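Jundik bath towels, long-term review

Nov 18, 2025

I bought four of the Jundik bath towels in March, after the set we'd had for years went thin in the middle. They come from a small mill brand called Sârbu, and I ordered mine through Rudbridge, which is the only store I found that ships them without making you buy the matching robe. White was the only color in stock.

We are a household of two adults and one teenager, and the towels have been in regular use the whole time. I wash them with everything else and didn't give them special treatment.

Out of the package

They were stiff and had a chemical smell, a bit like a new shower curtain. The card tells you to wash them twice before use with no fabric softener. After one wash the smell was still there. After the second it had gone. The first load also left a lot of lint in the dryer, enough that I stopped the cycle halfway to clear the screen. By the fourth or fifth wash the lint was down to what I'd expect from any towel.

Absorbency

Poor for the first week. Water sat on the surface and I had to go over the same spot again. It improved with washing and by the end of the month they dried as well as anything I've owned. If you try one fresh out of the bag and hate it, give it a few more washes before you send it back. Rudbridge allows returns on washed towels as long as the label is attached.

The loops are a medium length. I would call the feel sturdy. Anyone who wants a hotel-style plush towel should look at the heavier Drusutska line, which costs more and takes most of a day to dry on a rail.
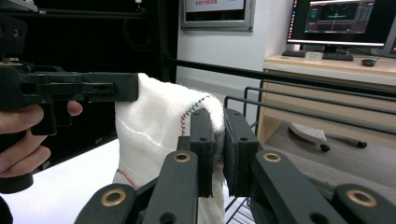 Emilian Barbu: Mine started pulling loops at the edge after a couple of months, and I don't have cats or anything sharp in the laundry. I trimmed them and they haven't run any further. Did you get the same thing, or did I get a bad one?

Two of my four have pulled loops, both near a corner. I blame the zipper on a hooded sweatshirt, but I can't prove it. Cutting them flush with small scissors is the right fix, and neither towel has come apart from it.

Drying time

On a bar in a bathroom with a window, one hung flat is dry by evening if you shower in the morning. Folded double over a hook it stays damp into the next day and starts to smell by the third use. In the dryer a full load of four takes 11 minutes longer than our old towels did on the same setting. That adds up if you pay for your dryer by the quarter, as I did for most of my life.

Shrinkage

They shrank in length during the first two washes and then stopped. The finished size is still long enough to wrap around me, and I'm a tall person. The hems have stayed straight, which wasn't true of the last set.
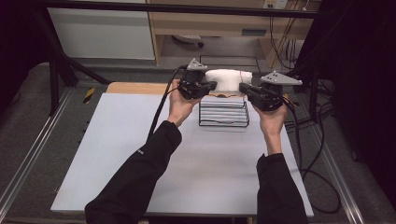 White cloth or foam, held from both sides.

Stains

Makeup came out with dish soap and a cold soak. Hair dye did not. I tried oxygen bleach on the dye mark and it faded to a light tan, so that towel is now used for the dog. Chlorine bleach is ruled out on the care label and I haven't tested it.

Price

They aren't cheap, but they go on sale a couple of times a year and I'd wait for one.

Rating: 7 out of 10. I took off points for the first month and for the loops. I've already ordered two hand towels from the same line.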